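Equipment planning: gallery from the hand and arm trials

Posted 5 Oct 2021 by Sosina Birhane

In July our group received the permission to plan a purchase of one robot arm with a five-finger hand. I was asked to collect the material for this page, so that the colleagues in Butkienė who cannot travel to us can also follow how we come to the numbers. I am not an engineer. I do the budget and the orders, and Lorne Chisholm does the trials.

We compare offers from two suppliers, Plolel and Stelus. The arm itself is similar in price in both offers. The difference is in the hand, in the service contract and in the small things which are not written on the first page: cables, mounting parts, spare finger pads, transport. In my first table I had forgotten the mounting parts completely, and Lorne sent it back to me with a red line.

For the trials we use soft objects first. A hard object is easier for the hand but it says little about the force in the fingers, and we need to know this before we pay for force sensors as an extra option. One sensor set costs 1,000 euros in the Plolel offer. In the Stelus offer it is included, but the yearly service is higher.
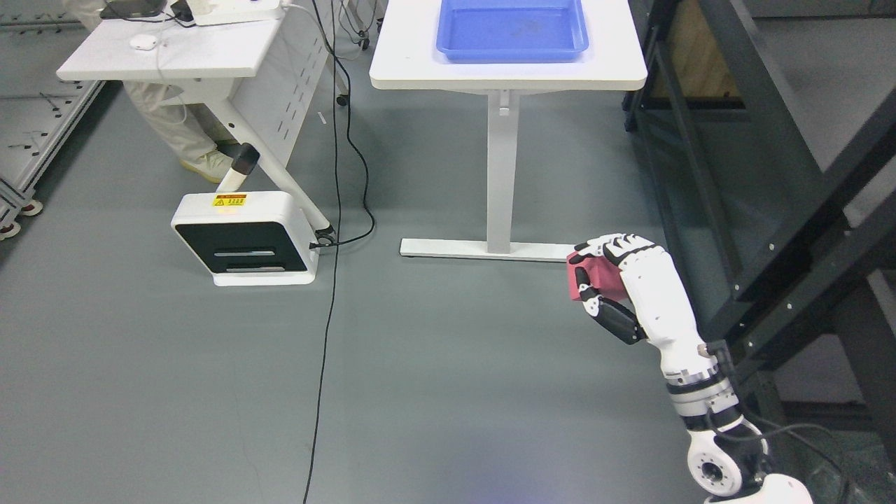

Grip trial with a soft-looking pink block. The thumb holds from below, and the four fingers close over the top and the front.

Some points from the planning which belong to the work with the hand:

Finger pads. They are wearing parts and must be in the yearly budget, not in the purchase. We have put 3 sets for the first year. If you order them together with the hand, please ask for the same delivery, because separate transport was charged to us in another project.

Cables. Please measure the way along the floor and not the straight line through the room. I have now a separate line for cables and for floor covers, also for the ones that we will only need when the arm stands in its final place.

Mounting. The offers give a price for the arm without a frame. Vasotari can build a steel frame for 3,000 euros, with delivery after the drawings are approved. Lorne would like to approve the drawings only when the height of the work table is fixed, and I agree with him, even if it costs us some weeks.

Training. Both suppliers offer 2 days for the operators. We asked for the price of one more day and wait for the answer from Stelus.

What is still open: the service contract (one year or longer), the question if we buy a second hand as a reserve, and who pays for the transport if the hand must go back for repair. The reserve hand is the largest of these points. Without it, a repair would stop all trials until the hand is back, but with it we have to cut the budget for tables and storage.

If you have bought similar equipment at your place, please write to me what was missing in your first order. Corrections to my English are welcome too. The table with both offers can be requested from me or from Lorne, and the next pictures will be added to this page when the tray trials are finished.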